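Cord season is over at our house, I hope. Every December the power strips come out for the lights, and every spring I find them in a heap behind the Derik shelf, knotted up with chargers I'd forgotten I owned.
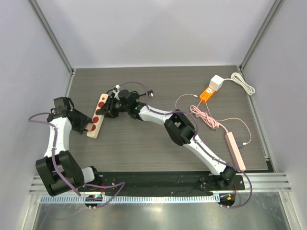

Last updated: April 29, 2019

I do love the wooden strip with the red sockets — so much nicer to look at than plain white plastic! The pink one is a close second. Coil each cord before you put it away, and bring your spares to the Feltow swap table.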